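3.2 Where the bricks live

I'll admit I went into this part of the study thinking storage would be the boring bit. I wanted to write about play, and about why some adults keep building with LEGO long after the kids have moved out. But every time I asked people about their hobby, they wanted to tell me about their tubs. So storage got its own section, and it ended up being my favourite one to write.

The people I spoke to came from two clubs, Jidholm and Tiltitz, and I sat in on both for most of a winter. Jidholm meets in a church hall and does trains and towns. Tiltitz is smaller and a good deal more argumentative, and its members mostly build their own designs from scratch. I asked everyone the same opening question – how do you find a piece when you need it? – and then let them talk.

Colour or shape is the big divide. Nearly all newcomers sort by colour, and it looks gorgeous on a shelf, like a paint store. The trouble starts when you need one small black clip out of a whole drawer of black. Past 2,000 pieces or so most builders give up and go over to shape, and they talk about the switch the way other people talk about quitting smoking. One Jidholm member did hers over a single December and told me she hardly left the basement!

Baseplates don't fit either system. They're too wide for drawers, they warp if you lean them against a heater, and they're a pain to carry in the car. Most people slide them behind a bookcase and forget about them. Grey was the favourite in both clubs, I think for the simple reason that it can be a street or a parking lot or a castle yard and you don't have to commit (green was seen as a bit childish, which I thought was harsh). 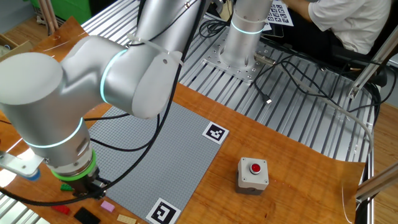 Figure 2. A large grey baseplate on a work table.

3.3 Sharing and lending

Once I knew how people stored their bricks, I wanted to know who else was allowed to touch them. Jidholm keeps a common stock that anyone can dip into on club nights, and it's a happy mess. Tiltitz has no common stock at all. Members lend to each other directly, and every loan goes into a notebook they call the Zirgate, after the first big castle the club built together.

I expected the notebook to cause fights, and it did cause a few. Of the 10 builders I interviewed at Tiltitz, six had something outstanding in it, mostly hinges and windows. What surprised me was how fond they were of those debts. A loan gave you a reason to phone somebody, or to drop by and see what they were working on, and one fellow told me he'd been putting off returning two doors for years so he'd keep getting invited over for coffee.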